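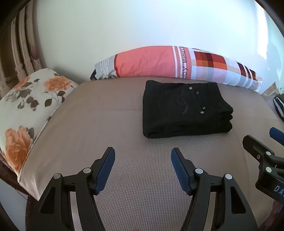
Home News Assembly Districts Opinion Archive Contact

We use cookies to remember your settings and to count visits. Accept / Manage choices

Open day at the Vodura Provincial Assembly
August
By Heidrun Zwahlen

The Provincial Assembly in Tandport opened its doors to the public at 9 a.m. and closed them at 4. I got there at twenty past nine and was let in after a bag check and a walk through a metal detector. Visitors were given a paper badge and a folded plan of the building. The plan was for the old layout, before the east stair was closed, so most people ended up following the floor tape.

The Assembly sits in Pichler House, a former customs office on the harbor side of the old town. The province bought it when the two lower courts moved out. The ground floor has the public counter, the press room and a cafeteria. The chamber is on the second floor, and the party groups have the third and fourth.

Tours left from the public counter in groups of 14. Mine was led by a woman from the clerk's office who has worked there under three speakers. She began in the press room, where the daily order paper is pinned up. The one on the board was from the last sitting before the summer break. It had nine items on it, and the fifth was the motion on the Flinano district, which was the reason a good part of my group had come.

For readers outside the province: since the spring, the government has been talking with the dock haulers and market traders in Flinano over the new road charge. There were two road blockades and one evening when the police cleared the crossing at the fish market. The interior secretary has told the Assembly that talks will go on and that officers have orders to hold back. The opposition wants a written timetable. The motion was put off and comes back when members return.

The guide would not be drawn on any of this, which I think is right for someone in her job. She did explain how a motion can be put off, and for how long. A member stands, asks for the item to be held over, and needs the support of a third of those present. It can be done twice. After that the item has to be voted on or withdrawn. Flinano has been held over once.

The chamber is smaller than it looks on the broadcast. It has 36 seats for members in a horseshoe, with the speaker's desk at the open end and the clerks in front of it. We were allowed to sit in the members' places and try the voting buttons. The buttons are set under the lip of the desk so that a neighbor can't see which one is pressed, although nearly all votes are public and the names go up on the wall screen a few seconds later. A boy in our group pressed all three at once and was told this records as an abstention.

The public gallery is up a narrow stair at the back. It has been shut for the last four sittings on the advice of the security office, with the broadcast offered in its place. I asked when it would reopen. The guide said the speaker will decide at the first sitting after the break. There is a sheet on the gallery door saying the same thing.

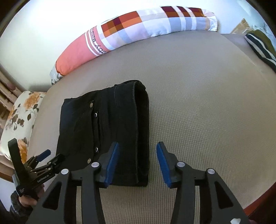

Black denim-like cloth, folded, on the mattress.

From the chamber we went down to the petitions office, which I had never visited before. It is two rooms and a long counter. Last year it registered 2724 petitions from across the province, and the staff had put a map on the wall with a pin for each district total. Tandport had the most, as it always does. Flinano was second. Most petitions are about roads, drains, school buses and building permits. A petition needs 440 signatures before a panel of members has to hear it in person. Below that number it goes to the department concerned, which must answer in writing.

One of the staff let us look through a binder of old petitions with the names blacked out. The best was a four-page letter asking for the harbor bell to be rung an hour later in winter. It was refused.

The security talk was at noon in the press room and was the fullest event of the day. A deputy from the interior secretary's office spoke for twenty minutes and took questions for longer. He said the number of officers posted around the building had gone up in the spring and has now come back down. He said the barriers on the harbor side would stay until the talks were over. A man from Flinano asked why traders had been stopped from handing in a letter at the front door during the second blockade. The deputy said he would look into it and took the man's name. Another visitor asked whether the police commander had been told to hold back in writing or by phone. He answered that he could not discuss orders. There was some grumbling at that, but people stayed in their seats.

I would have liked more from this part. The deputy had slides on how the command chain works, and he skipped most of them to save time. Copies were meant to be at the counter afterward. At half past two they had not come down.

The party groups had tables on the third floor. The two larger ones had printed programs and a member on hand. The Harbor List had a table and no one at it when I passed, though a jacket was on the chair. I spoke for a few minutes with a member for one of the upland districts, who said the road charge gets almost no mention where she comes from and that her mail is all about the clinic hours.

Lunch in the cafeteria was soup or a cheese roll. The line was long between noon and one and short after that.

Practical notes: the elevator works but stops only at the ground and second floors. The restrooms near the petitions office are the ones to use. Parking on the harbor side is closed because of the barriers, so take the number 6 bus to Customs Square and walk up. The next sitting is open to the press, and the order paper will be posted on the Assembly's site two days before.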